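4.2 The table between meals

We turn now to what our households did with their tableware once the eating was over, a subject that took up far more of our conversations than either of us had planned for. The first round of visits, in February, was meant to deal with cooking, and it was only because people kept drifting back to the business of plates and spoons (with real feeling, it must be said) that we gave the matter a section of its own. Of the 27 households that took part in Kolley and Plondness, 22 talked about clearing the table before we had asked them anything on the subject.

What struck us first was how seldom a table is cleared in one go. Kausar Cheema, whose kitchen in Plondness we came to know very well over the winter, described her table as having "a first clearing and a second clearing, and sometimes the second one is breakfast." Things that belong together when they are in use, a plate with its fork, a bowl with its spoon, come apart as soon as the meal is done, and for a while they sit wherever there is wood to sit on. We call this the resting stage.
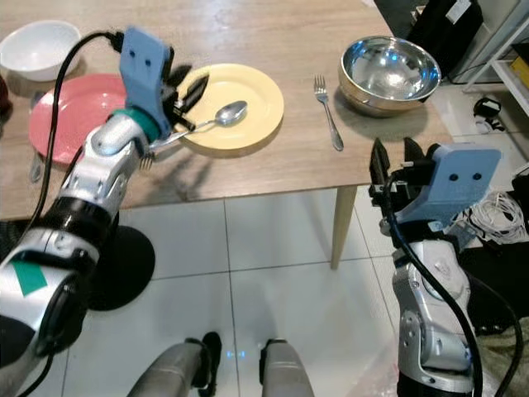
Figure 7. Plates, bowls and cutlery on a wooden table.

Cutlery behaves differently from crockery at the resting stage. Plates and bowls tend to keep their places, partly on account of their size and partly, we suspect, out of a sort of respect for where a person has been sitting. Forks and spoons wander. They are laid across a plate, or next to it, or they slip under a rim and are found later, to everyone's mild surprise. Several people told us warmly that they always gather the cutlery first, and then, when we stayed on to tea and watched, they gathered it last. We do not hold this against them, having caught ourselves doing precisely the same at home.

Color matters too, more than the earlier literature had led us to expect. In households with plates of several colors, the plates were often spoken of by color alone ("pass me the yellow"), and in 11 of them a color had come to stand for a person. Sobia Bhutto still keeps a plate for a son who moved to Holtmont, and she puts it on the table on Sundays whether he is coming or not. White bowls, by contrast, belonged to everybody, and the big steel mixing bowl, wherever there was one, was a kind of public property, used for salad and dough and washing grapes and put back at the far end of the table for want of a shelf deep enough to hold it.

That last point brings us to storage, and here the kitchen spills over into the other rooms. A good many families had open shelving that had been bought for one purpose and had quietly taken on several more. Papers went on top of one another, bags went below, and whatever would not fit stood on the floor alongside. Shahzad Janjua, who has thought about this a great deal, told us that a shelf with no door "tells you what the week was like," and he was quite content for it to do so. We found the same willingness elsewhere, and it goes some way toward explaining why tableware and shelf goods follow such different rules: a table has to be ready again by evening, and a shelf can wait.

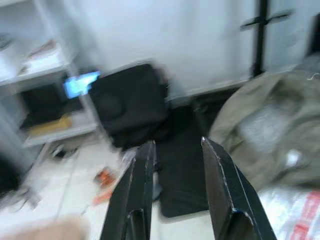
Does an open shelf ever get cleared as thoroughly as a table does? Only when something new has to go on it, going by what our households told us, and even then the old things were usually moved down a level or set on the floor beside it.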